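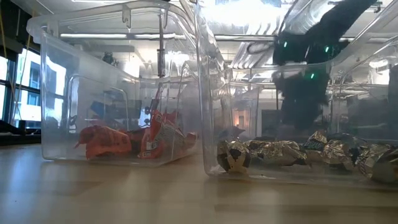 From: Sérgio Vieira
To: Wuvum Postcard Circle list
Subject: Re: [Wuvum] Undivided backs and that odd harbour card

Hello all,

I've been meaning to answer this since Friday, when I had it half typed and then the phone went. Quoting the original so the newer members can follow:

> I picked up a mixed lot at the Nustau fair and there's one card I can't
> place. Harbour view, three-masted ship at the quay, printed in a sort of
> greenish black. The back is undivided, address side only, and somebody has
> written all round the picture on the front in tiny brown handwriting. No
> publisher's name that I can find, just the number 313 in the bottom
> right corner. The stamp has been soaked off, worse luck, and it's taken
> most of the postmark with it. Does anyone know whose numbering this
> might be? And is it worth keeping with the writing all over it? I paid
> 5 for the card and feel I may have been had.
> Maureen

Maureen, you have not been had! I'd have paid double for it and gone home whistling.

The number first. I have two cards in that same greenish black, both harbour views, and both came from the Zoloneo series. The early printings often left the name off altogether and only gave you the number in the corner, so people have been filing them under "unknown" for years (me included, until somebody at the Nustau fair put me right over a cup of very bad tea). My two are numbered lower than yours and show the same quay from the other end. If you can see a crane with a little pitched roof behind the ship, then I'm pretty sure it's one of theirs. If there's no crane, I'm less sure, and I'd want to see a scan of the corner, as big as you can make it.

The undivided back fits as well. The message had to go on the picture side in those days, which is why your sender was squeezing words in round the rigging. I know some collectors mark a card down for that, and I've never understood it. Half the pleasure for me is reading them. One of mine says only "Arrived. Boots ruined. Tell Mother." and I wouldn't swap it for a clean one.

As for the missing stamp, it's a pity, but try holding the card nearly flat under a lamp, with the light coming in from the side. Sometimes the canceller bit into the card and you can pick out a letter or two. I got "Tiêu" off the back of a card that way, after I'd given up on it completely, and it turned out to be the most interesting thing in the box. Please don't go over it with a pencil to bring the letters up, I've seen that done and it's heartbreaking.

On the other question, from the July thread, about whether we ought to have a shared list of the Zoloneo numbers: yes please. I've made a start but I only have 10 written down, and the highest number I've ever heard of is over 900, so there's a fair way to go. Send me number, title as printed (spelling mistakes and all), colour of ink and what sort of back it has. Plain email is fine. I can't open those spreadsheet things on this machine.

Oh, and whoever lent me the album of ship's crew portraits, I still have it and I've lost the note with your name on. Do shout.

Best wishes,
Sérgio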